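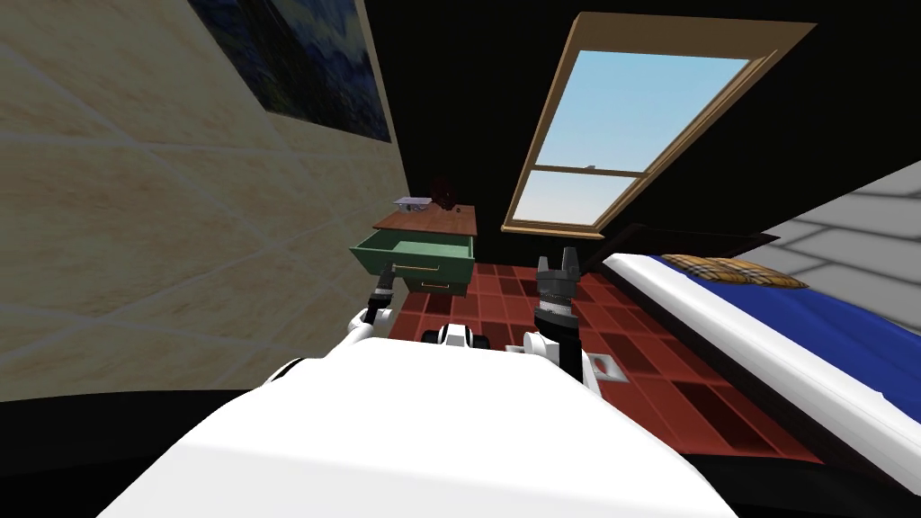 My aunt left me the chest of drawers and my cousin the boat, and for most of that winter I thought I'd been robbed.

I should say what sort of boat it was, so you don't think I'm greedy. It was a little wooden thing with an outboard that coughed, moored at Narnatside on the end of the long jetty, and when I was 12 she let me steer it all the way round the point and back while she ate a pear and told me I was doing it wrong. So it wasn't the money. I loved that boat! And my cousin gets seasick in the bath.

Anyway. The chest of drawers came up to my flat in January on the back of Pantelis Zervas's van, under a tarpaulin and about six blankets, and it took the two of us most of an hour to get it up the stairs because neither of us would admit we'd measured the landing wrong. Pantelis used to rent the room over my aunt's garage. He'd been there so long that people in Narnatside thought he was my uncle, and he'd stopped correcting them.

"She wanted you to have it," he said, when we'd finally got it against the wall and were both leaning on it.

"She wanted me to have somewhere to put my jumpers."

"Maybe." He had a look at my jumpers, which were on the chair, the other chair and the floor. "Yes, maybe that as well."

I made him a coffee and he drank it standing up with his coat on, the way he always does, as if somebody might call him away to a fire. Then he went home and I was left with it. It was ugly, I'm sorry, but it was. Dark brown, with brass handles shaped like shells, and the bottom drawer stuck. It had always stuck. When we were children we were told it was locked, and then later we were told it was broken, and by the time I was old enough to wonder why there were two stories I'd stopped being interested in drawers.

I gave it a tug that first night, didn't get anywhere, and put a lamp on top.

What you need to know about my aunt is that she'd worked for Gomar for thirty years. If you didn't grow up near us that won't mean anything. Gomar was the ferry office, a green hut with a hatch in it, and she sat behind the hatch and sold tickets to Trestadier, which is the island, and in summer people queued back past the ice cream kiosk and in winter there'd be the postman and a goat. She was rude to all of them. She once refused to sell a man a return because she said anyone could see he wasn't coming back, and she was right, he married a woman over there and they had twins.

She never went to Trestadier herself. I'm not exaggerating. Thirty years of tickets, and a boat of her own, and she'd take it round the point and up the coast and as far as the lighthouse, and never across. I asked her why when I was small and she said there was nothing there but wind. I asked my mother and she said, "Ask your aunt."

So, the drawer. I left it for weeks. I had work, and a cold, and the boiler man came and went and came again. Then one evening I was on the phone to my cousin, who was moaning that the boat leaked and the mooring fees were shocking and did I know anyone who'd want it, and I got so cross that I sat down on the floor and started pulling at those stupid shell handles just to have something to pull at. I said something like, you could at least wait until the spring, and he said what for, and I yanked, and the whole thing shot out and landed on my foot.

"What was that?" said my cousin.

"Nothing. Jumpers," I said, and I told him I'd ring him back, and I didn't.

It was full of tickets.

Old ones, the cardboard kind they stopped printing years ago, done up in bundles with elastic bands that had gone hard and snapped when I touched them. Every one of them said Narnatside to Trestadier, single, and none of them had been clipped. I got them all out on the rug. I'm a bookkeeper, I can't help myself, I counted them, and then I made some toast and counted them again. There were 1,824. On the back of each one, in her cross little handwriting, was a date, and the dates went along one after another without a gap, Sundays, Christmas, the lot. Five years, less a day or two. She'd bought herself a ticket every single day for five years.

And then under the bundles there was an envelope from Tzavaras, the photographer's on the harbour front (it's a phone shop now), and in it there was one photograph of a man I'd never seen, on the step of a white house, squinting. He had a cat under one arm like a newspaper. Nothing written on it at all, not even a year.

I rang Pantelis. It was gone ten at night and he answered on the first ring, so I think he'd been expecting it, possibly for weeks.

"You got the drawer open," he said.

"Who is he?"

I could hear him moving about, putting the kettle on or pretending to. "He kept the school there. On the island. He'd come over on the early boat for chalk and so on. A great deal of chalk, for a school of 13 children."

"And?"

"And he asked her to come and see the house. She said she would come tomorrow."

I waited for the rest. With Pantelis you have to, he talks like a man paying in coins.

"She did mean it," he said. "Every day she bought the ticket, out of her own purse, it had to be done properly. And then the boat went and she was still in the hut. There was always something. Your grandmother was ill. Somebody had to open the hatch. I think after a while the buying was enough, you know? It was nearly going."

"What happened after five years?"

"He was given a post on the mainland. A bigger school."

"Did he come and say goodbye?"

"He bought a single," said Pantelis. "From her. She gave him the wrong change."

I didn't know what to say to that so I said goodnight, and then I sat there with my bad foot up on a cushion and looked at all that cardboard. I'd like to say I cried but mostly I was furious with her. All those years of telling me I was steering wrong! And she did have the boat. She could have gone over any afternoon she liked, it's forty minutes on a flat sea.

I didn't sleep much. Around five I gave up and rang my cousin, who was not pleased, and I told him I'd have the boat. He asked what I'd give him for it. I said a chest of drawers. He thought about it longer than was decent, and then he said was it the one with the shells, because his wife had always liked the shells, and I said yes it was, and mind the bottom drawer.

Pantelis did the driving again. He didn't say a word about the stairs. We had it down and in the van in 10 minutes flat, which shows you what can be done if both people have measured, and he took me on to Narnatside with it sliding about behind us and my rucksack on my knees.

The boat was worse than I'd been told. There was weed on it like a beard and a good deal of water in the bottom, and someone had pinched the cushion. Pantelis stood on the jetty with his coat buttoned up to his chin and watched me bail.

"It isn't really the weather for it," he said.

It wasn't. It was grey and choppy and my hands had gone a funny colour. I said perhaps we ought to leave it, then, and get a coffee, and I could come down again when it was a bit calmer. Tomorrow, I said. I'd come down tomorrow.

He looked at me, and I heard it too.

"Oh, get in," I said, and I moved the rucksack over so he'd have somewhere to sit.

The engine coughed for ages. I'd brought one of the tickets with me, from the very last bundle, and once we were past the end of the jetty I gave it to Pantelis to hold, because I needed both hands, and he put it inside his hat. He told me I was steering too far to the left. I was as well, there's a current there, you have to aim at the church and let it carry you.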